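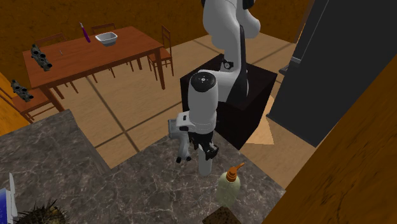 *The Plulelwood kitchen in simulation, arm over the worktop.*

**Progress report to Quaye, 10/8/26**
**Project: Briten kitchen arm, fault and safety work**

You asked us to lead with the bad news, so the bad news is most of this report. The simulated arm pressed its gripper into the worktop and kept pressing, and the safety stop that was supposed to notice did not. No hardware was involved. The worktop is made of numbers and has recovered fully.

We would still like you to treat it as a real fault, as we are doing. The stop logic in the simulator is the same code we intend to run on the physical arm at Bornport, and it would have done the same thing there, to a worktop with a price.

## What happened

The task was a plain one: lower the gripper to just above the marble, hold, close the fingers, lift. We had queued 101 runs overnight with small changes to the starting pose. In 12 of them the arm reached its hover point, paused as instructed, and then carried on down. The fingers met the surface, the commanded position stayed below it, and the motors pushed harder to make up the difference. One run went on like this for 30 seconds before the episode timer ended it. The log for that run says "completed".

That word cost us a morning. Our summary script counts completed runs and had reported a perfect night, which we enjoyed until somebody watched the playback.

## Why it happened

There were two faults, and each was hiding the other.

The first was a height error. The worktop model was replaced in the spring with one that has a raised edge, and the new model's origin is at the underside of the slab. The planner was still reading the origin as the top surface. Most starting poses brought the arm in on a path where the camera estimate corrected this. The others came in at an angle where the arm's own wrist blocked the view, so the planner fell back on the stored height and aimed for somewhere inside the marble.

The second fault is the one we lose sleep over. The force limit should cut the motors when contact at the fingers goes over the threshold. It reads a filtered signal, and the filter resets whenever the arm changes from "move" to "hold". The planner, unable to reach its target, was switching between the two several times a second. Every switch wiped the filter clean, and the limit never saw enough force to object. The code was doing precisely what it had been told, and we were the ones who told it.

## What we have done

- The stored height now comes from the top surface, and the simulator refuses to load a worktop that doesn't declare one.
- The force filter keeps its history through changes of state.
- A second limit reads the raw signal, set higher than the first, with no filter to reset.
- If the view of the surface is lost below a set height, the arm stops and backs off the way it came.
- "Completed" now requires the object to have been lifted. A run that ends on the timer is logged as "timed out", in capitals, at the top of the summary.

We repeated the failed runs with only the force fix in place and the wrong height left in. The arm stopped on contact every time. We then put the height right and ran the full set again, and there was no unplanned contact with the worktop. We are pleased with this and are trying not to be, given how pleased we were last time.

## What is still open

The back-off move has one awkward habit. When the elbow is folded tightly it retreats more sideways than upwards, and with anything tall standing on the counter it may well sweep it over. In two test runs the soap dispenser went to the floor. For the present we have restricted the folded poses, which makes the problem rarer and leaves it exactly as large.

We also have not tested the new limits against soft contact. A hard slab gives a sharp, obvious rise in force. A sponge, or a hand, gives a slow one, and the thresholds were chosen with the slab in mind. We don't want anyone within reach of the real arm until this has been measured.

## Effect on the plan

The move to hardware at Bornport was due at the end of the summer. We now propose November. The extra time goes on the soft contact tests, on a proper fix for the retreat, and on an outside read of the stop code by someone who did not write it.

Costs are up by around 30 hours of staff time, which we can cover from the travel line, nobody having gone anywhere. We are not asking for more money in this period.

We do need one decision from you. The Briten agreement says the stop logic is to be frozen before hardware work begins, and strictly read, it was frozen in its faulty form. Please confirm in writing that we may replace it with the corrected version. We have assumed the answer is yes, but the contract would prefer to hear it from Quaye.

The playback of the 30-second run and the full contact logs are in the shared project folder, filed under Plulelwood.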